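Best way to cover a table for a children's painting afternoon?

Posted by Lamisi Amissah
30 December 2018

I am running a painting afternoon for my daughter and her friends and need to protect our dining table. It is untreated wood and marks very easily. Last time I used newspaper and the ink came off on the wood wherever the paint water soaked through. I have looked at wipe-clean cloths but the ones I like are too dear for one afternoon. The table seats six. Is plain paper good enough, and if so what sort should I get and how do I keep it flat? They will be using poster paint and some glue.

3 replies

Augustina Agbeko

Plain paper is fine as long as there is something waterproof under it. I help at the Gurnalen after-school club and we do this most weeks in term time. We put down an old shower curtain first, then white lining paper from the decorating shop. Get the thick kind. The thin one tears as soon as a child leans on it with a wet sleeve.

One large sheet is better than several small ones. Paint gets in at the joins, and the small sheets creep about when somebody pulls a pot towards them.

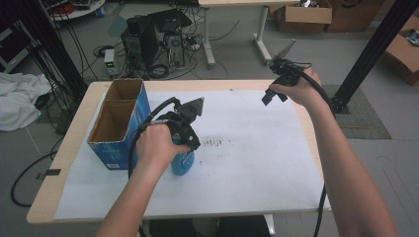 Keeping it flat

Lining paper comes off the roll curled. Cut it the night before and lay it curl side down with a few books on the corners. In the morning fold the ends under the table edge and tape them to the underside. Use masking tape, and do not put any on the top of an untreated table, as it can lift the grain.

Spills

Put the water in heavy jam jars and only fill them a third of the way. Keep an old towel within reach. If a puddle forms, blot it straight away and lay a spare piece of paper over the damp patch. Poster paint comes off bare wood with cool water if you catch it early. Glue is harder, so give the glue its own tray.

When you have finished, peel the tape off first and roll the whole lot up from one end with the mess inside.

Kwabena Aidoo

Do it in the garden

Lamisi Amissah

It is December, Kwabena.

Ohemaa Quansah

Agree with most of the above, but I would skip the shower curtain if yours has gone stiff. Ours had creases that would not lie down and the jars wobbled on them. A cheap decorator's dust sheet with a plastic back does the same job. I paid 300 pence for mine in August and it has been through the wash twice.

You can also let them draw on the lining paper itself while they wait for their pictures to dry. Check that any felt tips are washable, because the other sort will go through paper.

Lamisi Amissah

Thanks all. I have lining paper left over from the hall so I will use that, with a dust sheet under it.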